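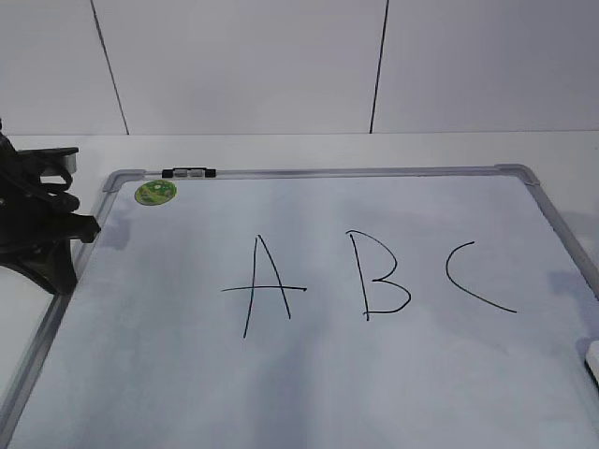
Leltitz bench cell – inspection checklist with comments
Cell: Kukine arm with two-finger gripper, writing and handling bench
Applies to: start of shift, plus the longer check each February
Status of last pass: released for use, 2 items open

Comments are written in as we go. If you find something new, add it under the item it belongs to and leave the old comments alone. The older ones are how we caught the finger wear, and I love that this sheet has turned into a proper history of the machine!

Section 1. Before power

1.1 Emergency stop buttons present, undamaged, within reach from both sides of the table.
Result: OK
Comment: Both press and release cleanly. The one near the door used to feel gritty and has been replaced. Much nicer.

1.2 Main switch off and locked before hands go near the gripper.
Result: OK

1.3 Table fasteners tight, no rocking.
Result: OK
Comment: Lean on each corner in turn with your full forearm. A light push won't show it.

1.4 Arm cables free of kinks, no rubbing at the wrist.
Result: OK, watch
Comment: Slight polish on the outer sleeve where it passes the second joint. No cut, no bare wire. Compare next month.

1.5 Floor inside the marked line clear and dry.
Result: OK

Section 2. Gripper

2.1 Finger faces clean, ribs intact across the full width.
Result: OK
Comment: Wipe along the ribs, never across them, with a dry lint-free cloth. Marker dust packs down in the grooves and then the fingers slide on anything smooth. This little job makes more difference than any setting in the controller – I was amazed the first time I tried a thin panel before and after.

2.2 Finger screws at the torque on the Jurkard card.
Result: OK
Comment: Paint marks still lined up on all of them. Card is in the pocket on the controller door.

2.3 Linkages move freely by hand with power off.
Result: OK
Comment: No play on the left, a hair of play on the right, same as last time.

2.4 Fingers close evenly on the center line.
Result: OK
Comment: Used the setting block. If one finger lands first, stop here and redo the zero before going on. Everything in section 4 depends on it.

2.5 No grease on the outside of the housing.
Result: OK

Section 3. Writing board and table area

3.1 Board lies flat, all four corners down.
Result: OK
Comment: Press each corner. A lifted corner makes the pen skip and, worse, gives a finger something to catch on during a low pass.

3.2 Board rail and corner pieces secure.
Result: OK
Comment: Look at the hanging clip on the top rail too. It stands up higher than the rest of the rail, so the safe travel height is set from the clip. Please don't set it from the board surface. We did that once and heard the result across the room.

3.3 Writing surface fit for use.
Result: OK with comment
Comment: Gray streaks and smudges in places. No trouble for letter tests, but clean it fully before any camera check that compares strokes.

3.4 Loose items out of the arm's path.
Result: OK with comment
Comment: Walk all the way around to the right-hand side of the board and look from there. Things left along that edge are easy to miss from the operator's seat.

3.5 Test letters A, B, C readable, in one row, none touching the rail.
Result: OK
Comment: We grade readable, never pretty. Wobble is fine. A long crossbar on the A is fine. What fails is a missing stroke or a letter off the board.

Section 4. Holding test, thin panel

4.1 Speed limited to 8 percent for the first grip.
Result: OK
Comment: Keep a thumb over the stop for this whole section. Everybody else stands behind the line.

4.2 Panel gripped low, held upright, one finger on each side.
Result: OK
Comment: We use frosted plastic for this and it's a great choice – it bends a bit before it complains, so you can see too much force as a bow in the panel long before anything cracks.

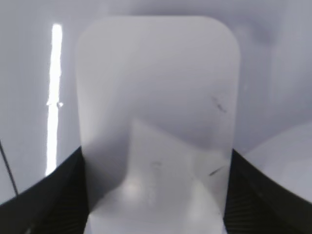

Item 4.2, wrist camera: frosted panel upright between the two ribbed fingers.

4.3 Hold for 30 seconds with no slip.
Result: OK
Comment: Put a pencil tick on the panel level with the top of a finger and see if it has moved at the end. Rub the tick off afterwards.

4.4 Panel surface checked for new marks.
Result: OK with comment
Comment: Two short dark streaks toward the right side in the wrist view, one high and one low, and a faint smudge nearer the middle. Wipe first, then decide. If a streak stays after wiping, log it as a scratch. Any mark at finger height goes back to 2.1.

4.5 Wrist camera view usable.
Result: OK, open item 1
Comment: Strong bright strip on the left of the view and a small glare spot on the panel. The panel edges can still be made out. Try turning the lamp a little and save a new reference view.

4.6 Grip force at 22 on the controller scale for panels.
Result: OK
Comment: Higher numbers do hold better, and I know it's tempting. Leave it alone and clean the fingers.

4.7 Release: fingers open fully, panel supported by hand, arm stopped.
Result: OK
Comment: Stop the arm first, hand on the panel second, then open. Say it out loud if there are two of you.

Section 5. Safety functions

5.1 Emergency stop pressed during a slow move.
Result: OK
Comment: Stopped at once, grip held. The grip must hold on a stop. If it opens, tag the cell out.

5.2 Restart needs a separate reset.
Result: OK

5.3 Contact stop with the foam block.
Result: OK
Comment: Done at the wrist and at the elbow. Nice soft stop both times, really pleased with this since the Oral update went on.

5.4 Warning light visible from the doorway.
Result: Open item 2
Comment: Works, but dim at 8 in the morning with sun on that side. New lens is on order. Until it's fitted, hang the red tag on the door handle whenever the arm is live.

Section 6. Closing up

6.1 Arm parked, fingers half open.
6.2 Marker capped and put in the drawer.
6.3 Panel stored flat in its sleeve.
6.4 Open items copied to the next sheet.
6.5 Key back on its hook.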